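Part-time youth ministry assistant, Kincaid parish

16 hrs a week, starts September. Sunday evening group plus confirmation prep, grades 7 to 9. You'd work with Anika Crenshaw and our deacon, Otis Crenshaw. Practicing Catholic, good with teens, OK with noise. Drivers license a must. Background check before you start.

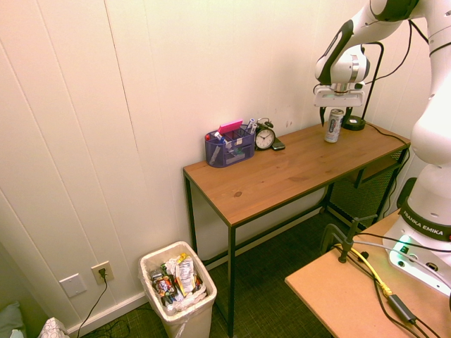 Pine desk with a can of drink on top.

Pay is by the hour, ask. No benefits, sorry. Some catechist training helpfull but we can send you to the diocesan course.

To apply: one page on you and your faith, plus a letter from your pastor. Drop at parish office, attn Gergely Barta. Open til filled.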